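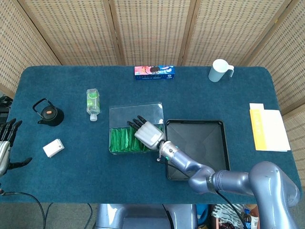

青緑の布の上に、小さな黒いポットとクッキーの箱。

2024年8月4日 日曜日 晴れ

朝の五時に蝉の声で目が覚めました。私の生まれたPekdaleという町には蝉がいません。日本に来た最初の夏は、何かの機械が故障して鳴っていると思い、窓を閉めました。今は、ミンミンゼミとアブラゼミの区別ができます。ただし、クマゼミはまだ自信がありません。

今日は一日、本を読んで過ごしました。六月から読んでいる長い小説です。瀬戸内海の島で塩を作る家の話で、祖母、母、娘の三代が出てきます。古本屋のPrydderchで買いました。上巻だけが安く売られていて、下巻はありませんでした。店の人に「下巻は、お読みになってから考えてもいいと思いますよ」と言われて、親切なのか、私の日本語を心配しているのか、しばらく分かりませんでした。

この前の記録から、70ページ進みました。途中で十二日ほど読まない時期がありました。仕事が忙しかったのも本当ですが、それより、第四章の方言が難しくて、本を開くのが少しこわくなっていました。「じゃけん」は前から知っていましたが、「たいぎい」が分かりません。Zetixの辞書で調べると「面倒だ、疲れてだるい」と出ました。漢字で書くと「大儀」だそうです。時代劇で殿様が言う「大儀であった」と同じ漢字です。殿様の言葉と、塩を運んで疲れたおばあさんの言葉が、同じところから来ているとは思いませんでした。うれしくなって、ノートに大きく書きました。

それで、今日は第四章を初めからもう一度読みました。前は会話の意味だけを追いかけていたので、祖母が怒っている場面だと思っていました。今日読むと、怒っていません。娘が島を出ると言ったあと、祖母は「ほうか」と言って、また釜の火を見ます。それだけです。前の私は、この「ほうか」を「放火」と読んでしまい、火の話をしていると思っていました。釜の火が出てくるから、余計に間違えたのです。「そうか」という意味だと分かってから、同じ場面が急に静かになりました。

昼はそうめんにしました。ねぎを切るのが面倒で(たいぎくて、と言えるでしょうか)、しょうがだけで食べました。ゆで時間を守ったのに、少しやわらかくなりました。水で洗うときに、もっと強くもむべきだったかもしれません。

午後、言葉のカードを整理しました。三年前から、分からなかった言葉を一枚ずつカードに書いて、箱に入れています。今日数えたら2,518枚ありました。数えながら、もう覚えた言葉を抜こうとしたのですが、これがなかなか終わりません。たとえば「しみじみ」のカードの裏には、最初に「deeply」と書いてあり、そのあと線で消して「ゆっくり心に入る感じ」と書いてあり、さらに鉛筆で「雨?」と書いてあります。この「雨?」は、自分で書いたのに、意味が思い出せません。きっと、雨の文の中で見たのでしょう。覚えた言葉ですから抜いてもいいはずですが、箱に戻しました。

結局、抜いたカードは19枚だけです。「改札」「印鑑」「回覧板」など、毎日の生活で使う言葉ばかりでした。「回覧板」は、このアパートに引っ越した週に書いたものです。隣の家へ持って行くものだと知らなくて、自分の部屋に三日置いてしまいました。中身は夏祭りのお知らせで、私のところで止まっていたために、隣の方は知らなかったそうです。あのときは何度もおじぎをしました。

夕方、少し涼しくなったので、川のほうへ散歩に行きました。涼しいと言っても、まだ汗が出ます。喫茶店のKultaは日曜日なのに閉まっていて、「暑いので休みます」と紙がはってありました。私の国なら、理由は書かないか、もっと立派な理由を書くと思います。私はこの紙がとても気に入って、帰るまで何度も心の中で読みました。「ので」の使い方がいいです。「から」だと、少し怒っているように聞こえます。教科書では、「ので」は丁寧だと習いましたが、丁寧というより、こちらも同じように暑いことを店の人が知っている感じがします。うまく説明できません。

橋の上で、釣りをしている人が隣の人に「今日はだめじゃ」と言っていました。「じゃ」が聞こえたので、瀬戸内の人かもしれないと思い、話しかけたくなりましたが、やめました。小説の中の言葉を、知らない人の口から聞いたのは初めてです。本の中の祖母の声が、今までは少し高い声だったのに、帰り道では、その釣りの人の低い声になってしまいました。こまります。早く元の声に戻ってほしいです。

夜は続きを読むつもりでしたが、Pekdaleの母に手紙を書くことにしました。母は日本語が読めませんから、母の国の言葉、つまり私の国の言葉で書きます。ところが、書いていると、日本語のほうが先に出てきて、ペンが止まります。「蒸し暑い」を一つの言葉で言えないのです。「湿っていて暑い」と書いたら、病気の説明のようになりました。「なつかしい」も書けませんでした。書けないので、そこは川と釣りの人の話にして、最後に塩の小説のことを少し書きました。母は塩を料理にたくさん使う人ですから、きっと塩の作り方を聞いてくるでしょう。下巻を買う前に、釜のところをもう一度ていねいに読んでおかなければなりません。

切手がありません。明日、会社の帰りに郵便局に寄ること。Prydderchにも電話をして、下巻が入ったかどうか聞くこと。電話の日本語は苦手なので、言うことを先に紙に書いておきます。「先日、上巻を買った者ですが」。六月でも「先日」と言っていいのか、今から辞書で調べて、それから寝ます。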